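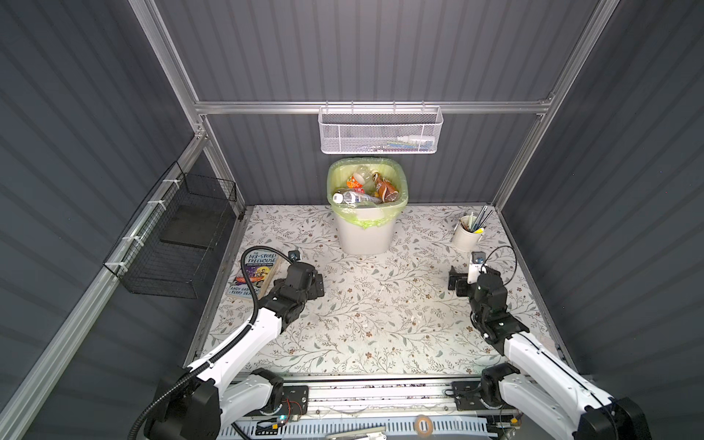

## Let the old caseworker make the introduction

A family I worked with in Gurnham had four caseworkers in 18 months. I was the third. When I arrived, the mother opened the door, looked at my badge and asked if she should start from the beginning. She had a folder ready on the kitchen table. She had made it herself after the second worker left, so that she could hand it over and not have to talk.

I think a family should never meet a new caseworker alone. The worker who is leaving should be in the room. It should be written into policy, with the hour paid for, and a transfer should not be closed without it.

Most agencies I know would say they already agree. The Ollari office, where I spent most of my working life, had a line in the manual that said joint visits were "encouraged where possible." In practice they were done when two people who liked each other happened to have a free afternoon. The rest of the time the case moved over in Grosov, the records system we used then, and the family got a letter. Sometimes the new worker got there before the letter did.

The usual argument against joint visits is that the file does the job. I have read a lot of files and written plenty. The transfer summary for the Gurnham family ran to 38 pages. It told me the dates of every hearing and every missed appointment. It didn't tell me that the older boy would not speak if you sat between him and the door, or that the grandmother made most of the decisions and was never listed as attending anything. I learned the first of those by getting it wrong, twice. The worker before me knew both. She was working two floors up and would have told me in five minutes.
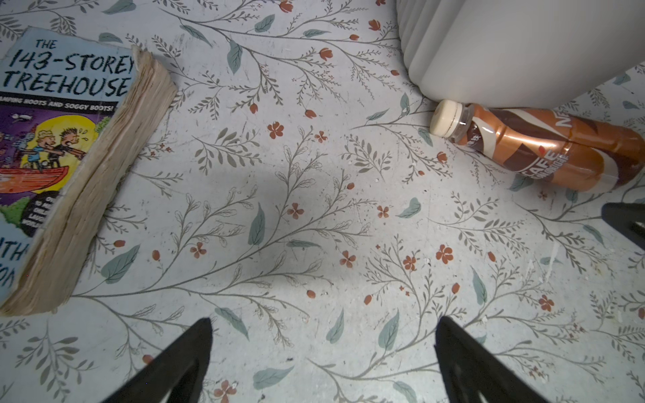

*A worn paperback of The 143-Storey Treehouse.*

People in our field talk about trust as if it belongs to the agency and can be assigned along with the case number. Parents don't see it that way. They decided, after weeks or months, that one particular person would listen and would say the same thing in court that was said in the living room. When that person is gone without a word, the next one starts lower than zero. I have had a father tell me politely that he would see how long I lasted before he bothered learning my name. I could not blame him for it.

Children read it more simply. An adult who came every second week has stopped coming. If they have already been moved once or twice, they know what that looks like and they usually think it has to do with them. A short visit where the old worker says, in front of the new one, "I'm changing jobs, this is who will come now, and I've told her about your spelling test" does not fix that. It gives the child something true to hold on to, and I would take that over another paragraph in the record.
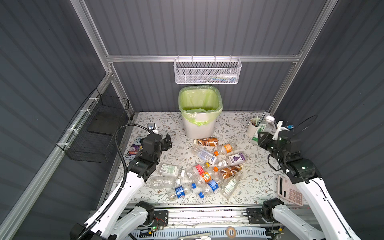 Orlando Agudelo

I know the objections, having made some of them as a supervisor. Workers leave on short notice. Some leave angry, and you would not want them at a goodbye visit. Some are out sick and can't be asked. All of that happens, and a rule can have exceptions for it. A supervisor who has met the family can stand in, or a family aide, or the school counselor if the parents agree. What matters is that a familiar face is there.

The other objection is money. Two workers in one house means one of them isn't somewhere else. But I would ask managers to look at what the first two months of a cold transfer cost now. Visits are missed. Assessments get repeated with the same questions. Hearings are continued while the new worker catches up. In Gurnham we did a full family history that had been done the year before, and the mother answered every question again, with the folder closed in front of her.

The Cáceres office tried it properly for a while, with the hour logged as casework instead of as travel or overhead. I was told by the workers there that logging it was the part that made the difference. Once it counted toward their numbers, they stopped skipping it. Then the budget year ended in April and the code was taken out of the system. The visits went back to being encouraged where possible.

I would put the code back. I would also ask that the departing worker write one page, separate from the summary, to be read aloud with the parents at the visit so they can correct it. Parents are hardly ever shown how they are being handed on. Some will find mistakes. The mother in Gurnham found two in my own notes, including her younger son's birthday, and I had been filling it in wrong since the week I started.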